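Search posts
Print this thread | E-mail this thread

Venla Lahtinen
June 3, 2025

1/ Notes on parts holders for desktop PC teardown and rebuild. We went through 14 versions of the plate before settling on one. Most of the changes were to pocket clearance.

2/ The old method was a foam tray on the bench. Fine for one machine. With several in a day, foam sheds, trays get swapped, and a memory module ends up under a drive cage.

3/ The current plate is printed in grey and mounted vertically on ribbed aluminium extrusion. Vertical gives back the bench area, and the open chassis can sit directly in front of it.

4/ Vertical has a cost - every part has to be retained against gravity. A pocket that works lying flat will drop a CPU the moment you stand it up.

5/ Anneli Koivisto drew the first CPU seat with a lip on all four sides. Secure, but you couldn't get hold of the chip without tilting it. She replaced the side lips with a pair of raised guide blocks and left the top open.

6/ Memory gets a long slot, module on its end. Slot width is the dimension to watch. Too tight and you scrape the contacts, too loose and the module leans and won't come out straight.

7/ Print settings matter less than people think. We ran the same file at Kinnunen and in our own shop and the fit differed by less than the wear after 136 cycles. 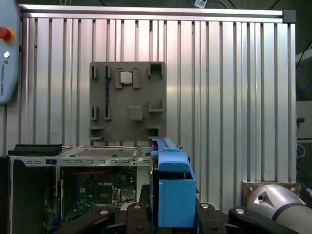

8/ Chassis position next. Motherboard side open, socket area clear of the drive cage and the top bracket. If you have to reach over sheet metal to get to the socket, turn the case before you start.

9/ Murali Subramaniam asked about static. Plain printed plastic isn't ESD safe. Ours are for scrap boards only. For anything going back into service, use a dissipative filament and ground the rail.

10/ A full plate is up to 420 g of filament. Hollow the raised blocks if that bothers you. Files go up in July once the slot tolerances are written out properly.

Contact | © 2025 Venla Lahtinen | Back to top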